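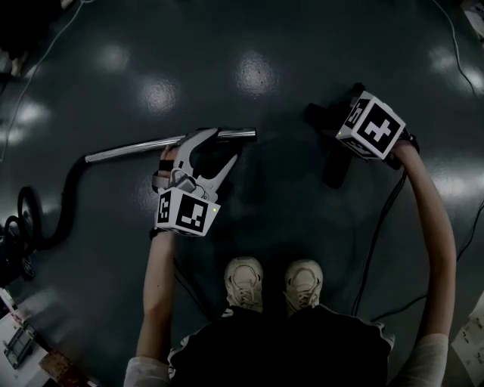

Olszewski wants it noted before item 1 that the last checklist ran to 40 lines and he read every one of them, including the line asking whether the checklist had been read. He would like fewer. He gets fewer.

PLUMINELL HANDHELD GRIPPER KIT, TRIAL SET
Pre-session safety check, with comments
Supplied by: Clovex
Checked by: Zdzisław Olszewski
Date: January 21, 2018

1. Wrist straps close and release with one hand. PASS
Comment: The manual calls this "intuitive." I called it something else until the third try.

2. Marker blocks tight on both grippers, faces clean. PASS
Comment: Wipe with the dry cloth only. The wet cloth is for the floor and has seen things.

3. Jaws open and close fully, no pinch at the finger loops. PASS WITH REMARK
Comment: Left is fine. Right pinches if you have knuckles. Clovex has been told that our operators do.

4. Cables routed clear of feet and elbows. FAIL
Comment: The quick-start card says to "allow the cables to fall naturally." They fall naturally to ankle height. Clips needed before anyone walks backward.

5. Black hose and metal tube: clear walking path around them. REMARK
Comment: Shiny floor, round tube. Keep the hose coiled to one side and don't step over it while wearing the kit.

6. Closed shoes, laces tied. PASS
Comment: Sneakers are acceptable. Ask anyone standing nearby as well, not just the person holding the grippers.

7. Glare check on markers. REMARK
Comment: Ceiling lights bounce off the floor. Mazurek says tracking copes. Mazurek also said that about the Dadia set, which we returned in June.

8. Stop word agreed and said out loud. PASS
Comment: It is "stop." The suggestion of "pineapple" was not adopted.

Open items: 2 (cable clips, right finger loop). Quote 573 from Clovex covers the loop. It does not cover the clips, so I have bought a bag of them and will be sending Clovex the receipt.

Recheck before purchase decision. Z.O.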